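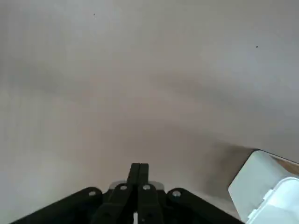 Leadership retreats sell silence by the weekend now. Trikham, a lodge outfit two hours north of the city, charges $1,480 for six people to share a cabin and say nothing until Sunday lunch, and pastors are among its best customers. The promise is that a leader comes home knowing himself. I have my doubts. Stare at a plain beige-gray surface long enough and the two tiny dark specks on it start to feel like a message.

Breadcrumb: Faith & Work > Features > Retreats

Ezequiel Barroso, who runs the program, told me 700 leaders have been through it. I asked how many of their staffs had noticed a change. He said they don't survey staffs.

I went in July. The quiet was pleasant, and I slept well. But the people who pay for a boss's blind spots were back at the office, and none of them had been asked to the cabin. A frank hour with them would cost less - and sting more.

Comments (2)

Primo Cattaneo
I did Trikham at 38 and it saved my ministry. Did you even try?

oyelaran_k
My boss went. He came back and scheduled silent meetings.

Contact us | © Tristlow Magazine | Back to top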